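First pair of spikes at 41 – do I need them for the 800m?

Posted by Shu-fen Siu, 5 Apr 2026

I joined Idside Harriers last October after years of jogging round the park, and somehow I've been talked into running the 800m at the Horkow open meeting. I've only ever raced on the road. Everyone else in my training group seems to own spikes and I've been doing all my track sessions in ordinary trainers, which are pretty worn now.

I tried on a pair of Durrani middle distance ones in the shop and they felt like slippers with nails in! Very tight across the toes and no heel to speak of. They were £50 in the sale, so not terrible, but I don't want to wreck my calves for the sake of looking the part. My best in training is 3 minutes dead, if that matters. Do they make a real difference at my speed, and how snug should they be?
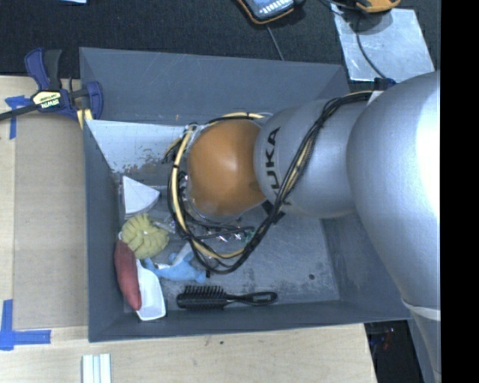 Ezequiel Alcaraz
Snug, yes, but your toes should lie flat and not curl under. If they curl, go up half a size. I started in my forties too and my calves were wrecked the first time because I did a whole session in them, so please don't do that. Put them on for a few strides at the end of your warm-up, then take them off again. Do that for a couple of weeks before you try any proper reps. Will they make you quicker? A bit, mostly round the bends and in the wet – I felt much more sure of my feet. Check the pin length with the meeting organiser as well, tracks have their own rules and some are fussy about it.

trackmum363
Just wear your trainers for the first one, you'll have plenty to think about with the break from lanes. My daughter has the Himov ones and loves them but she's 14.

lane_eight
agree with Ezequiel about the calves. also take the little spanner with you, pins come loose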